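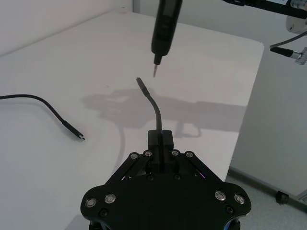 The quote for the second arm came back from Terevent on Jan 25, 2024 and I have been moving numbers between columns ever since. The arms themselves are the easy part of the budget. A price is a price, and it holds until May.

The trouble is everything that bolts to them. The parallel gripper from Skekunard lists at $2,271 and I need 2, one per wrist. Fingertip pads are sold separately at $103 a set. I have put down three sets a year, which may be optimistic given how much of the work is pinching thin cable near the plug. Freight is another $570, and the supplier will not combine it with the arm shipment.

Mounting plates I can have cut locally. Erkitz does decent aluminium work and charges by the hour.

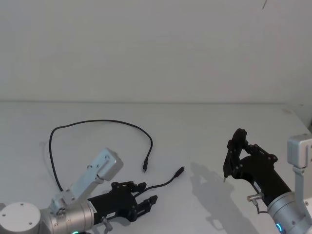 Filed under: Bench planning

Two arms facing each other over one table need more clearance than the reach diagrams suggest. The drawings show the links and leave out the gripper, its connector and whatever lead hangs off it. I now add the full tool length to each side before pricing a table. A plain white top is fine for cable work – black leads stand out against it – but I would budget for better overhead lighting, as the arms throw large shadows across the surface.

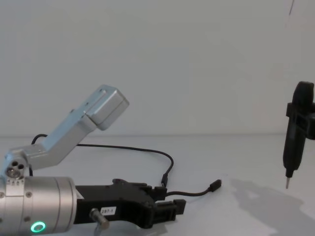 Is it worth buying a spare gripper at the start?

Only if the lead time is longer than you can afford to stop. Mine was quoted at six weeks, so a spare is on the list, below the pads and above the lighting.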